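Tirkow erweitert Annahme von Flaschen und Dosen

Die Gemeinde Tirkow nimmt Kunststoffflaschen und Metalldosen ab April auch ohne Pfandzeichen getrennt vom übrigen Verpackungsabfall entgegen. Die Annahme erfolgt in der Halle der Firma Zirkis am Ortsausgang, mit der die Gemeinde einen Vertrag über zunächst zwei Jahre geschlossen hat.

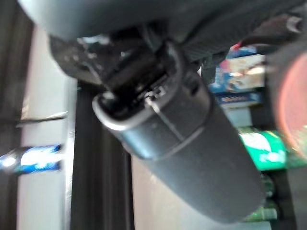
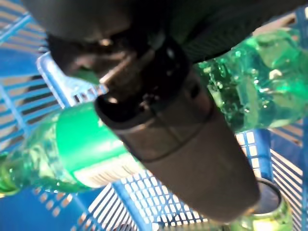
Getrennte Annahme in Tirkow. Zweites Bild: grüne Kunststoffflaschen, rechts unten eine Metalldose.

Angenommen werden Getränkeflaschen aus Kunststoff in allen Farben sowie Getränke- und Konservendosen. Die Behältnisse müssen restentleert sein, ein Ausspülen ist nicht erforderlich. Etiketten können an den Flaschen verbleiben. Auch zerdrückte Flaschen werden angenommen – für pfandpflichtige Gebinde gilt weiterhin, dass sie unbeschädigt im Handel zurückzugeben sind. Glas, Getränkekartons und Spraydosen sind von der Annahme ausgeschlossen.

Nach Angaben der Gemeindeverwaltung haben sich im Vorfeld 161 Haushalte an einer Befragung zur Abfalltrennung beteiligt. Häufig genannt wurde der Wunsch nach einer Abgabestelle, die auch größere Mengen annimmt, etwa nach Vereinsfesten. Haushalte können nun je Anlieferung bis zu 100 Liter abgeben. Für gewerbliche Anlieferungen ist eine vorherige Anmeldung erforderlich.

»Je sauberer Kunststoff und Metall voneinander getrennt ankommen, desto geringer ist der Aufwand in der Nachsortierung«, erklärte Trinity Dvorak, Sachgebietsleiterin Abfallwirtschaft. Hussam Tarawneh, Betriebsleiter bei Zirkis, wies darauf hin, dass Deckel auf den Flaschen belassen werden sollen. Verschlossene Beutel würden dagegen nicht angenommen, da ihr Inhalt nicht geprüft werden könne.

Die Halle ist werktags ab 11 Uhr geöffnet. Die Zufahrt erfolgt über den Hof der Firma Ikonen; die bisherige Einfahrt bleibt wegen Bauarbeiten gesperrt. Ein Merkblatt zur Trennung liegt im Bürgerbüro aus und wird mit dem nächsten Gebührenbescheid versandt.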